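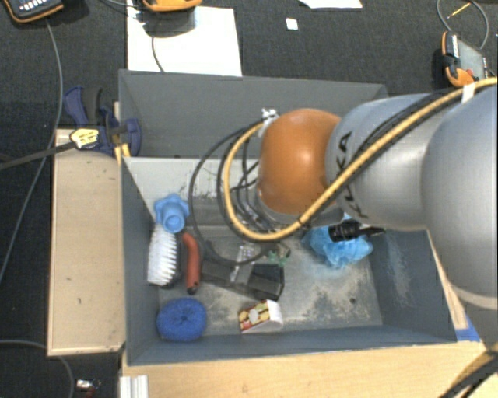 Le grand bac gris de Flellport est de retour !

Mardi 13 août 2019

Je vous en parlais avant l'été et vous avez été plusieurs à me demander des nouvelles : oui, le bac de récup des objets de la maison est de nouveau ouvert à Flellport, dans le hall de l'ancienne halle Kneath, côté rue. J'y suis passée hier en fin de journée (à vélo, sous une chaleur pas possible) et je suis bien contente d'avoir fait le détour.

Le principe n'a pas changé. On apporte ce qui ne sert plus chez soi, côté cuisine, ménage, petit bricolage, et on repart avec ce qui nous plaît. Pas de caisse, pas d'inscription, pas besoin de déposer quelque chose pour avoir le droit de prendre. L'association Juvisska, qui s'en occupe, a compté 1 666 objets passés par là l'an dernier, et elle espère arriver à 3 000 cette fois-ci. C'est ambitieux, mais vu le nombre de gens qui vident leurs placards en rentrant de vacances, j'y crois !

Côté contenu, c'était tout petit mais varié : une brosse à récurer aux poils blancs bien denses, une éponge ronde bleu roi, un truc bleu clair au bord tout en lobes dont je cherche encore l'usage (si quelqu'un sait, écrivez-moi), et même un long machin noir posé en travers du fond. Le bac, lui, a vécu, avec ses éraflures et son fond gris usé par plaques. Moi je l'aime bien comme ça, il est profond et on y farfouille volontiers.

J'ai croisé Gwenllian Kemeys, qui coordonne les dépôts cette année. Elle demande surtout une chose : que les objets arrivent propres. « Une brosse, une éponge, je les prends avec plaisir, mais neuves ou comme neuves. Le reste, un coup d'eau savonneuse et ça part très vite. » Elle préfère aussi qu'on évite le verre et les couteaux, qu'il faut apporter directement au comptoir, emballés. Pour les gros appareils, rien à faire, il n'y a pas la place, voyez plutôt avec la déchetterie.

Ce qui manque le plus en ce moment, d'après elle : des louches, des passoires, des boîtes avec leur couvercle (avec leur couvercle, elle a insisté !) et des pinces à linge. J'ai tout ça en double à la maison, je ferai un sac ce week-end.

Autre bonne nouvelle, la ville a accordé 300 euros pour acheter des étagères, qui devraient être montées en septembre. On pourra enfin y ranger la vaisselle à part, ce qui évitera de la retrouver ébréchée sous une casserole. Un atelier de réparation est prévu dans la foulée avec les gens de Jindach, 2 heures pour recoller, revisser, remancher. La date n'est pas encore fixée, je vous la donne ici dès que je l'ai.

En attendant, le hall est ouvert aux heures habituelles, on entre par la petite porte à gauche. Pensez à prendre un cabas, il n'y a pas de sacs sur place.

À lire aussi
Vide-grenier de la rentrée : les inscriptions sont ouvertes
Que faire de ses vieux torchons ?
Halle Kneath : la toiture enfin réparée
Mes adresses pour faire affûter ses couteaux

Ce site utilise des cookies pour mesurer son audience. En poursuivant votre visite, vous acceptez leur utilisation. En savoir plus | J'accepte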